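How to Plan a Store Window with a Scale Model

Elsa Miettinen
Last updated 3 October 2023

Contents
Before you start
Measure the window
Choose a scale
Build the box
Make the stock blocks
Set the eye line
Test the lighting
Transfer the plan to the window
Common faults

Before you start

A scale model is a box with one open side, built in proportion to the real window, in which the layout can be changed by hand. It replaces most of the moving of furniture on installation day. The method below is the one I use for small stores and for student windows at the Altport spring show in May. It assumes a closed-back window with a single pane of glass. For an open-back window, leave off the rear wall of the model and check the layout from both sides.

You need foam board, a steel ruler, a craft knife with new blades, a cutting mat, masking tape, white glue, gray card stock, a pencil and a small flashlight. A phone is enough for recording the layouts.

Measure the window

Measure inside the display space. The outside of the window frame will mislead you, as the trim usually covers part of the opening.

1. Measure the width of the glass you can see through, left to right, at the top and at the bottom. Write down the smaller figure.
2. Measure the height from the display floor to the underside of the top trim.
3. Measure the depth from the inner face of the glass to the back wall.
4. Measure the height of the display floor above the sidewalk.
5. Mark the position of every outlet, ceiling hook, track light, vent and access door on a sketch.

The example used on this page is the left window at Hestetetti. The visible glass is 64 inches wide, and the display space is 80 inches high. The only drawing of the store is metric and gives the depth as 813 mm, so convert it before going further. It comes to 32 inches. Check any figure taken from a drawing against a tape measure. Back walls get relined, and the drawings are seldom changed to match.

Choose a scale

Pick a scale that divides cleanly into your measurements and gives a model you can reach into. One to eight works well for most single windows. At that scale the Hestetetti window becomes a box 8 inches wide, 10 inches high and 4 inches deep.

One to twelve is more common in theater work and is convenient for anyone used to an architect's ruler, but small products become hard to handle. If the window is mostly jewelry or stationery, build the whole window at one to eight and then make a separate full-size mock-up of the main group on a table.

Build the box

1. Cut the floor panel first. Its width is the scaled width of the window and its depth is the scaled depth.
2. Cut the back wall to the scaled height. Stand it on the floor panel, not behind it, and take the thickness of the board off the cut height of any wall that sits beside it.
3. Cut two side walls. If the real window has an access door, cut it in the correct side wall and leave it hinged with tape.
4. Tape the box together and check it with a square. Glue only after checking.
5. Cut the ceiling as a loose lid so that it can be lifted off. Punch a small hole at each hook position.
6. Cut a frame for the front from gray card, with the opening at the scaled size of the visible glass. Tape it on at the top edge only.

Do not paint the inside yet. White foam board reflects more light than most finished windows, but it is easier to mark in pencil while the layout is still moving. When the layout is settled, line the walls with colored paper close to the final finish.

Make the stock blocks

Each item in the window is represented by a plain block. Cut blocks from scrap board or fold them from card stock. Detail is not needed. Overall height, width and depth are enough, and a flat cutout with a folded foot will do for a mannequin.

Label the underside of each block with the item and its real height. Make risers and tables separately from the stock that stands on them. A riser glued to its product cannot be tested anywhere else, and this is the most common waste of time in a first model.

Make more risers than you expect to use, in several heights. The Grinard nesting plinths used at Hestetetti come as a set, and we cut the full set in card even when only the two lowest were likely to go in.

Set the eye line

The viewer stands on the sidewalk, and the display floor is normally higher than the sidewalk. Subtract the floor height from the eye height of a standing adult. The result is the eye line inside the window. Scale it down and draw it in light pencil across the back wall.

Place the main item so that its center falls at or slightly below this line. Then place the supporting items so that the tops form a slope or a triangle. Look at the model from directly in front, then from each end at a low angle. Most people approach a window from the side and see it edge-on first.

Test the lighting

Take off the lid and hold the flashlight at each real fixture position in turn. Look for three faults: a tall item shading the one behind it, a bright spot in the glass at eye height, and light falling on the back wall above the display.

Test the floor finish at this stage as well. Gloss surfaces show every fixture as a separate patch of glare, and dark gloss shows dust and fingerprints. Lay a sample of the real material flat under a real lamp and look at it from the viewer's height. Vasić acrylic sheet and a painted panel of the same color will behave differently, and card will not show you the difference. Put one or two actual products on the sample and move the lamp until the shadow falls away from the glass side.

Transfer the plan to the window

1. Photograph the finished model from the front and from above.
2. Draw a grid on the model floor with 2 lines in each direction, evenly spaced.
3. Mark the same grid on the real floor with low-tack tape.
4. Place risers first, back row to front row.
5. Place the main item, then go outside and check it.
6. Add the remaining stock, working away from the access door last.
7. Lift the tape and clean the floor and the inside of the glass.

Common faults

The window looks emptier than the model. The blocks were probably cut oversize. Recheck the largest three against the real stock.

The front row hides the price cards. Move the cards onto the risers, tilted back slightly, or lower the front row.

Items sit too close to the glass. Keep a clear strip along the front for cleaning, and draw it on the model floor before any block goes in.

Orvokki Vuorinen has checked the metric conversions on this page. Keep the model until the next change of window. The box, grid and risers can all be used again, and only the stock blocks need replacing.
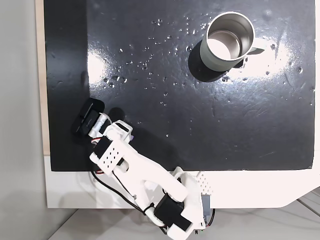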